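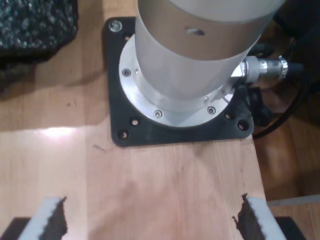
The lead operator at Grudura was asked first about drift, and the answer was that an arm taught by hand repeats only as well as its base is bolted down.

3 min read

Grudura records tasks two ways: by guiding the arm directly, and by remote control from a second handset built by Studova. "Hand guiding is quicker to learn," the operator said. "Remote gives cleaner data — your own hands stay out of the wrist view."

A session runs 45 minutes and aims for 40 recordings. Failed grasps are kept and tagged. "If you delete them, the policy never sees a recovery."

Latency on the Himameck link is checked every Saturday.

Comments (2)

Pešek: Do you resample before training, or keep the raw rate?

gripfan: We tag failures too. Wish we had started in November.

Contact | © Grudura | Back to top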